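4 桌下储物空间：使用情况与若干疑问

4.1 问题的由来

关于办公桌下方储物空间的讨论，大多从一个没有经过检验的前提出发：桌面之所以凌乱，是因为桌下的空间不够。家具厂商的选型手册这样写，整理咨询机构的培训材料也这样写，近年来一些面向小型办公室的设计指南干脆把它列为基本原则，后面既没有引文，也没有数据。本文前两节已经说明，这一前提的来源相当模糊。它最初可能只是一种销售上的说法，后来被反复转述，逐渐有了经验规律的样子。

我们不打算证明这个说法是错的。以现有材料而论，要推翻它和要支持它一样困难。本节的目标低得多：把桌面、桌下柜体和周围地面当作三个相邻的存放区域，看物品究竟放在哪里，停留多久，以及使用者自己的说法与实物分布在多大程度上一致。就我们读到的文献来看，这三件事很少被放在一起考察。常见的做法是只记录桌面，把桌面上物品的减少直接等同于整理的成效，至于那些物品去了柜里、去了地上，还是去了隔壁房间，一概不问。

以Ova整理法为例。这套方法在推广材料中给出了整理前后桌面的对比，效果看上去很明显。可是材料没有交代两次记录之间隔了多长时间，也没有说明桌下柜体里原来有什么、后来又有什么。如果一堆文件从桌面移到了柜里，并且再也没有人取用，那么从桌面看是整齐了，从找东西的角度看却未必有什么改善。我们曾按材料上的地址去信询问原始记录，得到的答复是相关记录用于内部培训，不便提供。这当然不足以说明方法无效，但在得到记录之前，我们也没有理由引用其结论。

4.2 对象与记录方式

观察在Galindo办公楼进行。该楼各层铺设地毯，办公室面积相近，家具是在不同时期分批购入的，因此同一层里常常混用几种桌型。我们选取了其中73张带有桌下储物部分的办公桌，既包括桌面与柜体连为一体的，也包括柜体可以单独移动的。没有桌下储物部分的桌子不在此列，这一点在后面解释结果时需要记住：我们没有对照组，因而不能说有柜与无柜相比如何，只能说有柜的桌子是怎样被使用的。

记录工作从四月开始，共进行了9轮。每一轮都在下班以后进行，记录人员按照固定的次序登记桌面、柜内和桌边地面上的物品，不移动物品，也不打开带锁的部分。登记的单位是“件”，成叠的纸张计为一件，成捆的线缆计为一件，插在同一个笔筒里的笔也计为一件。这种计法很粗糙，我们在试记阶段就争论过。一叠纸可以很薄，也可以高过显示器的底座，算作同一件东西显然不合理。然而逐张清点既不可行，也会迫使记录人员翻动他人的文件。最后保留下来的是一个可操作但并不令人满意的定义，读者在看后文的数字时应当打一些折扣。

全部轮次合计得到1,307条有效登记。重复出现在同一位置的物品在每一轮都重新登记，所以这个数目并不等于物品的总数，它只反映“某物在某时位于某处”这样的记录有多少条。把它当作物品数量来理解，会得出这些桌子拥挤得不可思议的印象，而实际情况远没有这样夸张。

柜体的内部划分按Gelska家具分类表登记。这份分类表将桌下储物部分分为抽屉式、门式和开放式，再依竖向隔板的位置细分。我们用它主要是因为没有更合适的，并不认为它的分类有多少道理。它假定隔板的位置决定了空间的用途，例如靠外侧的窄格用于竖放文件，靠内侧的宽格用于放置设备或箱盒。这个假定在表中以定义的形式出现，读者很容易误以为它来自观察。下文4.4节将会谈到，我们的记录并不怎么支持它。

4.3 桌面、柜体与可见性

桌面与柜体的外观差异，在以往的讨论中多半被当作审美问题，我们认为它至少还与可见性有关。图4中的桌子是一个较为普通的例子：桌面为浅色木质，木纹细而淡，下方的木质柜体或搁架部分色调略暖、略深，处在阴影里，一道竖向隔板的边缘把左侧的窄条与较宽的内侧区域分开。从上方看下去，桌面的亮度与下部的亮度相差明显。人坐下或者站在桌旁时，视线首先落在桌面，下部要俯身才看得清楚。

我们在若干张桌子上测过桌面的照度，通常在300勒克斯左右，而柜内靠里的位置明显更暗。因为探头的摆放很难做到每次一致，柜内的读数彼此相差很大，这里不逐一报告。可以说的只是方向：柜内比桌面暗，越往里越暗，这一点没有例外。至于暗到什么程度会影响使用，我们没有依据。有设计指南声称，只要柜内采用浅色饰面，取物时间就会缩短。指南中的取物试验用的是空柜，柜里只有一件待取的物品。一个只装着一件东西的柜子，找起来当然不难，无论饰面是深是浅。

可见性的影响有一个间接的表现。使用者被问到柜内有什么时，能够准确说出的大多是靠外、靠上的物品，对于靠里的部分，回答往往是“一些旧材料”或者“应该是线”。打开之后，有时确实是线，有时是早已不用的桌牌和上一位使用者留下的文件夹。我们没有把这种不一致换算成准确率，原因在于“一些旧材料”这样的回答几乎永远不会错。如果要把它算作正确，准确率会高得没有意义；如果要把它算作错误，又对使用者不公平。类似的问卷在其他研究中常常被处理成漂亮的百分比，我们对那些百分比是如何算出来的抱有疑问。
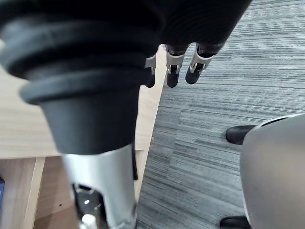 另一种常见的意见是，桌下柜体真正的作用在于把不常用的东西与常用的东西分开，至于使用者记不记得里面有什么，并不要紧。这种意见比前一种更难反驳，因为它几乎把任何一种使用状态都解释成了合理状态。柜里塞满了，说明不常用的东西很多；柜里空着，说明使用者没有什么不常用的东西。一个对所有结果都说得通的解释，在我们看来并没有解释什么。要让它变得可以检验，至少得规定“不常用”指多长时间没有取用，然后看柜内物品与桌面物品在这一点上是否真有差别。

按照这个思路，我们把连续各轮都没有改变位置的登记单独列出。结果与预想不太一样。桌面上长期不动的物品相当多，主要集中在靠墙的一侧和显示器后方，包括旧的名片盒、没有拆封的文具、已经过期的日历和停用的充电器。柜内长期不动的物品也多，这在意料之中。若以“不动”作为“不常用”的近似，那么两处都在存放不常用的东西，差别只在于桌面上的那一部分看得见。不能据此说柜体没有起到分隔的作用，但若有人主张它起到了这种作用，他需要说明为什么这么多不动的物品仍然留在桌面上，而同一张桌子下面的柜子还有空余。

对此，使用者给出的理由五花八门。有人说柜门要弯腰才能打开，有人说放进去就忘了，也有人说从来没有想过那里可以放。最后一种回答出现得并不少，值得设计者注意。选型手册计算储物容积时，默认每一升空间都会被使用，而在实际的办公室里，有一部分空间从未进入使用者的考虑。我们不知道这部分空间有多大，因为“没有想过”是事后的说法，难以同“想过但嫌麻烦”区分开来。

4.4 隔板与格位

前面提到，Gelska分类表把竖向隔板看作用途的分界。按照这一看法，窄格应当以竖放的文件为主，宽格应当以体积较大的物品为主。我们的记录中，窄格里的东西十分混杂，文件固然有，雨伞、卷起来的图纸、拖鞋和装着零食的纸袋也不少见。宽格中反倒有大量平放的文件，一叠压着一叠，最下面的几乎没有被抽出来过。

这里有两种可能。第一种是使用者没有按设计意图使用，需要加以引导，整理咨询机构通常持这种立场。第二种是所谓设计意图本来就是分类时附会上去的，隔板的位置首先取决于板材的规格和柜体的受力。我们倾向于第二种，但承认证据薄弱。能够找到的只有Urkenus系列办公桌的安装说明，其中隔板的位置有高低几种装法，由安装人员现场选定，说明中没有一处提到文件或者设备。一份安装说明当然不能代表所有厂家的想法，只是它至少表明，隔板落在什么地方有时并没有经过关于用途的考虑。

与此相关的还有板面上的孔。许多柜体内侧可以看到小孔，从位置看大概是用来固定螺钉或木销的，图4的下部也有这样一个深色小孔。有的孔里装着搁板托，有的空着。手册上把这类孔称为“可调节结构”，作为柜体适应性的证据。我们在各轮记录之间没有见到任何一块搁板改变过高度。询问使用者时，多数人不知道搁板可以调节，少数知道的人说手边没有工具。可调节性作为一种产品属性是存在的，作为一种使用行为，在我们的观察期内没有出现过。观察期较短，也许放到更长的时间里会有人去调，不过手册中的措辞给人的印象，显然是这种调节经常发生。

顺便说一句，空着的孔对使用者并非毫无影响。有两种相反的评论，一种认为孔看上去像是少装了什么，另一种完全没有注意到。持前一种看法的人往往也对家具的质量评价较低。是孔造成了较低的评价，还是对质量不满的人更容易注意到孔，我们的材料回答不了这个问题。

4.5 地面

地面在储物研究中几乎没有位置。登记表通常没有这一栏，或者归入“其他”。这种忽略可能出于一种规范上的判断：东西不应该放在地上，所以地面不是存放区域。可是从登记的情况看，桌边地毯是三个区域中变动最频繁的一个，背包、鞋、快递箱和插线板轮流占据着柜体旁边的位置，傍晚登记到的东西，下一轮多半已经换了别的。

我们注意到一个现象，它对“空间不够”的前提构成了直接的麻烦。放在地上的物品里，有相当一部分从尺寸看完全可以放进旁边的柜子，而柜子当时有空位。使用者把背包放在脚边，理由是伸手就能拿到。如果说这是储物空间不足的表现，就必须承认不足的是“伸手就能拿到”的空间，这与柜体的容积是两回事，增加柜体的深度对它没有帮助，甚至可能有害，因为更深的柜子意味着更多的空间处在手臂够不着的地方。

地面的材质或许也有关系。铺了地毯的地面比硬质地面显得更适合放包，放下去没有声响，也不容易觉得脏。这一解释是由几位使用者主动提出的，我们觉得有道理，但同一栋楼里没有硬质地面的办公室可供比较，所以只能作为猜测记在这里。先前一份关于开放办公的内部报告曾经断言地毯“鼓励堆放”，理由是铺设地毯之后保洁人员的投诉增加了。投诉增加也可能是因为地毯上的东西妨碍吸尘，而在硬质地面上，同样的东西用拖把绕过去就行了。两种情况下堆放的数量可以完全相同。

还需要说明清洁对记录的干扰。保洁在每晚较晚的时候进行，地上的物品有时会被提起来放到椅子上或者桌面上，第二天再由使用者放回去。我们的登记都赶在保洁之前，因而没有受到直接影响，但倘若有研究在清晨登记，桌面物品就会偏多，地面物品就会偏少。查阅已有文献时，我们发现很少有文章写明登记的时刻。不同研究之间关于桌面凌乱程度的差异，有多少来自这个细节，目前无从判断。

4.6 整理之后

观察中途，楼内一部分办公室自行组织了一次整理，参照的正是前文提到的Ova整理法。这件事不在我们的计划之内，对记录却有一定价值。整理后的第一轮登记里，这些办公室的桌面物品明显减少，柜内物品相应增加，地面变化不大。单看桌面，结果与推广材料中的对比相当接近。

再往后，情况就不那么清楚了。桌面物品逐轮回升，到最后一轮时，一部分桌子已经看不出整理过的痕迹，另一部分仍然保持得不错。回升的物品中，新出现的东西多于从柜里取回来的东西。换言之，整理时移入柜中的物品大多留在了柜中，桌面上的空处则由新的物品填上。照这样推想，几次整理之后柜体总会装满，到那时再谈整理，就要处理柜里的东西了。推广材料对这一步没有任何建议，它的对比到整理当天为止。

我们也不愿意把话说得太死。参加整理的办公室是自愿的，平时就可能更在意桌面的样子；没有参加的办公室在同一时期也有起伏，其中有一次起伏与季度结账有关，财务用的单据在几张桌子上堆了很久，又在某一轮之后全部消失。把这样的变化归因于任何一种整理方法，都会显得很有说服力，也都会是错的。若没有事先的记录，只凭整理前后各看一次，恐怕很难避免这类误认。

4.7 对设计建议的保留意见

初稿曾应合作单位的要求列出几条设计建议，包括降低柜体深度、在柜内靠外的位置设置敞开的浅格，以及在桌侧留出放包的位置。我们对这些建议仍然抱有好感，其中放包的位置与地面登记的结果尤其吻合。但定稿时把它们从结论中撤了下来，理由很简单：它们没有一条经过试用。观察到人们把包放在地上，并不能推出给他们一个放包的格子他们就会去用。桌下柜体当初被装上去，依据的也是同一种推理。

比较稳妥的做法，是先在少量桌子上改装，再用相同的登记方式观察足够长的时间。改装本身并不困难，如果柜体内侧确有预留的孔，搁板的高度可以直接调整，不必更换柜体。困难在于如何不去提醒使用者。一旦有人上门改装，使用者就会知道桌下的空间受到了关注，之后的使用情况里有多少属于新鲜感，很难剥离。我们设想过在更换使用者的间隙进行改装，但这样一来前后使用者不同，比较又失去了基础。两种安排各有缺陷，目前倾向于前一种，并把改装后最初几轮的登记舍去不用。

就现有结果而言，可以较有把握地说，在所观察的桌子上，桌下空间的有无余量与桌面是否凌乱之间看不出稳定的对应关系：柜里有空余而桌面堆满的情形存在，柜里塞满而桌面干净的情形也存在。至于这种松散的关系在其他建筑、其他工种中是否同样如此，本节的材料不能回答。下一节转向公用打印区旁的储物柜，那里没有固定的使用者，登记方式也有所调整。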